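Clearing the Table: February Tidy-Up Gallery

Hello again, and thank you for your patience with this page, which I promised a good while back and then let slide while the rest of February ran away with me. A few of you have been asking how the tidying of the long room at Mumlow is coming along, and I thought it would be nicer to show you than to write another of my long letters (although, as you can tell, I'm writing one anyway).

We began with the shelves by the door, and that took far more evenings than it should have. Renata Lagos went through 32 boxes of odds and ends with a marker in one hand and a cup of tea in the other, and Dardo Pereyra found homes for nearly all of it. Then we moved on to the tables. I do love a clear table — there's something so inviting about all that space, and I'm always a little sorry when someone puts a stapler down on it.

So, two pictures of the pale table with the blue tray on the left and the beige bin on the right, which is how we like to keep them. 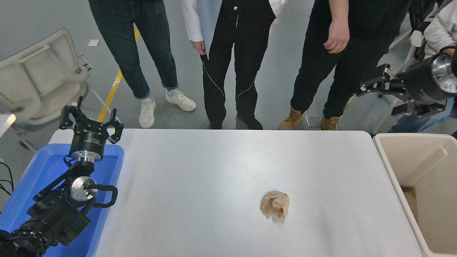
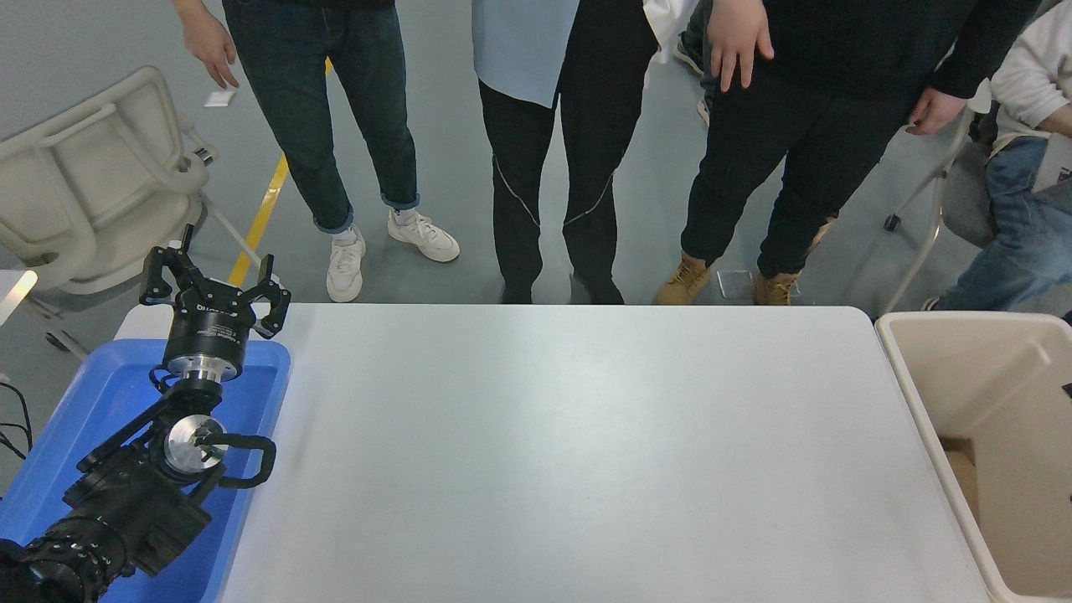 The pale table with the tray and the bin. A crumpled piece of tan paper is on the tabletop in the first picture, and the top is bare in the second.

I'm very fond of those blue trays. Uriel Hinojosa brought 12 of them over from Tronville, stacked up on the back seat of his car, and we've been finding uses for them ever since. The bins are good and roomy too, and Danang Sutanto would like one at the end of every table, if we can get hold of enough of them.

Next up is the tall cupboard, where I'm told there are around 100 paper bags folded inside other paper bags. Zachary Thibodeau has offered to sort through them, bless him! I'll put up more pictures once the cupboard doors will close again, and if you left a green umbrella with us over the winter, it's hanging on the hook by the sink.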